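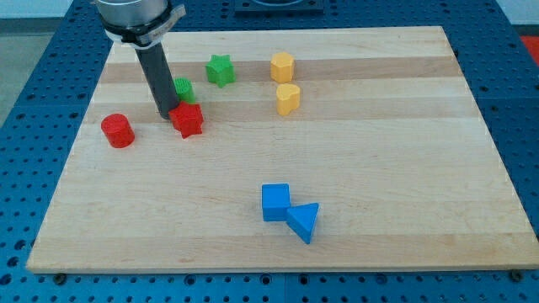
The Cukska Sorting Kit is a set of parts and lesson sheets for school robotics clubs that already have an arm and a gripper. It was put together for the Sultlow club and is now sold to other groups. The coloured blocks are picked up from a wooden board and grouped by colour or by shape, depending on the task. Red and green each have a cylinder and a star, so a team can change the sorting rule without changing the pieces.

What you get
Coloured shape blocks, one set
Striped maple board
Lesson sheets, 25 pages, printed and as a PDF
Score sheets for the Fekcombe Cup sorting round

Not included: arm, gripper, controller, work table.

Using it in a club
Most teams start by teaching fixed positions and add a camera later. Sheets 1 to 3 cover picking up and putting down, and need no programming beyond the arm's own teach mode. The heart and the star are harder to grip squarely than the cube, so leave them until the cube is reliable. Allow two sessions for the first sheet.

Fix the board down before the arm is switched on. An adult must be at the stop button whenever the arm is moving.

Price and ordering
£116 per kit, including delivery within the UK. Spare blocks are sold singly in all colours. Schools can pay by invoice. Orders go through Villanueva Education Supplies.

The next batch ships in November. Kits ordered before then will be sent in order of payment.

Page updated 9/6/25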